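Cómo leer el folleto de una salida a bolsa sin dormirte en la página 19

1 de octubre de 2019

Llevo unos cuantos años comprando acciones con mis ahorrillos y la pregunta que más me llega al correo es siempre la misma: «oye, sale a bolsa tal empresa, ¿entro?». Pues mira, yo no te lo voy a decir, pero sí te puedo contar cómo me leo yo el folleto, que es donde está casi todo lo que necesitas para decidir tú solito. Suena a tostón (y a ratos lo es, no te voy a mentir), pero con un poco de orden te lo ventilas en una tarde.

Para que no quede todo en el aire voy a tirar de Cirketti, la de los componentes para riego, que fue el último folleto que me tragué entero, allá por abril.

Paso 1. Consigue el documento bueno

Parece una tontería, pero hay gente que se lee la presentación comercial y se queda tan ancha. La presentación lleva gráficos preciosos y todas las flechas suben. Tú quieres el folleto registrado, el que se presenta al supervisor, que suele estar colgado en la web de la propia empresa, en el apartado de inversores, y también en el registro oficial. Bájatelo en PDF, porque vas a usar el buscador muchísimo.

Paso 2. Empieza por el destino de los fondos

Yo me salto el resumen en la primera pasada y voy directa a «destino de los ingresos» o como lo llamen. Hay dos cosas muy distintas que se mezclan en la misma operación: acciones nuevas (el dinero entra en la empresa) y acciones viejas que venden los socios de siempre (el dinero se va a su bolsillo). En Cirketti, 50 de cada 90 millones eran de acciones viejas. ¿Es malo? No por fuerza, un fondo que lleva años dentro tiene todo el derecho a vender. Pero me gusta saberlo antes de leer nada sobre «financiar el crecimiento».

Mira también si lo que entra va a pagar deuda. Apúntalo, que luego lo vas a cruzar con el balance.

Paso 3. Los riesgos, pero con lápiz

Este apartado es larguísimo y la mitad es relleno de abogado: que si la economía puede ir mal, que si los tipos pueden subir. Tacha todo lo que valdría igual para una panadería. Lo que queda es lo interesante. A mí me quedó esto:

– Un solo cliente, Plernlow, suponía el 29 % de las ventas.
– El contrato con ese cliente se renovaba cada año.
– La fábrica principal era alquilada, y el casero era uno de los socios.

Lo del casero estaba en una frase escondida al final de un párrafo eterno. Por eso digo lo del buscador: escribe «partes vinculadas» y mira todas las veces que aparece, una por una.

Paso 4. Tres años de cuentas, en una hoja aparte

Copia a mano (sí, a mano, que así te fijas) las ventas, el resultado de explotación, la caja que genera el negocio y la deuda neta. Cuatro filas y ya está. Si las ventas crecen mucho y la caja no se mueve, busca la explicación en las notas. A veces es el almacén, a veces es que cobran tardísimo. Y ojo con el «ebitda ajustado»: busca la tabla donde explican los ajustes y pregúntate si esos gastos «extraordinarios» salen todos los años. ¡Te sorprendería!

Paso 5. Quién se queda y cuánto tiempo

Casi siempre hay un compromiso por el que los socios no pueden vender durante unos meses. Apunta la fecha en que acaba, porque ese día puede haber bastante papel en el mercado. Mira también cuánto capital va a cotizar de verdad. Si es poquito, la acción se moverá a trompicones y salir te puede costar más que entrar.

Paso 6. El precio, lo último

Lo dejo para el final a propósito. Si miro antes el precio, me pongo a buscar razones para que me cuadre – me conozco. Coge la horquilla, multiplica por el número de acciones después de la operación (¡después, no antes!), suma la deuda neta y compara con dos o tres empresas que ya coticen. Yo usé Parry y Girnunholm, y Cirketti salía aproximadamente un 19 % más cara que la media de las dos. Con lo del cliente único encima, la dejé pasar.

Si al terminar no sabes explicar en dos frases de qué vive la empresa, vuelve al paso 3 o déjalo para otra. Salidas a bolsa hay muchas y la acción seguirá ahí al mes siguiente. Mi hoja con las cuatro filas se la mando a quien me la pida por correo. 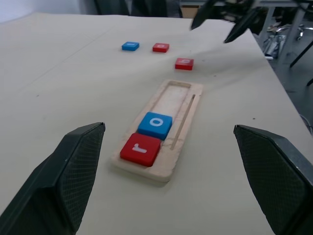

Yolanda Arrieta: Muy útil lo de las partes vinculadas, yo siempre iba directa al precio y así me ha ido. Una duda con el paso 5: cuando el compromiso de no vender es distinto para los directivos y para el fondo, ¿tú apuntas las dos fechas o solo la del que tiene más acciones?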